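Streaks on a shiny dark counter
Kitchen & Cleaning

Pimham41
My dark gray counter is so glossy that every ceiling light shows up in it – and so does every streak. I wipe up after snacks and it still looks smeary. What do you all use?
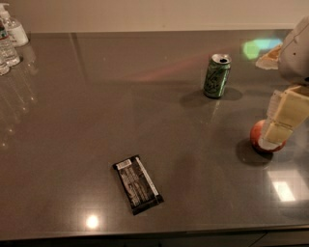 I've already been through two spray bottles, so cheap ideas please!

Lauritsen
One drop of dish soap in 5 cups of warm water, then buff with a dry microfiber cloth. Mine has looked great for over 7 months!

Flendedard
paper towels work ok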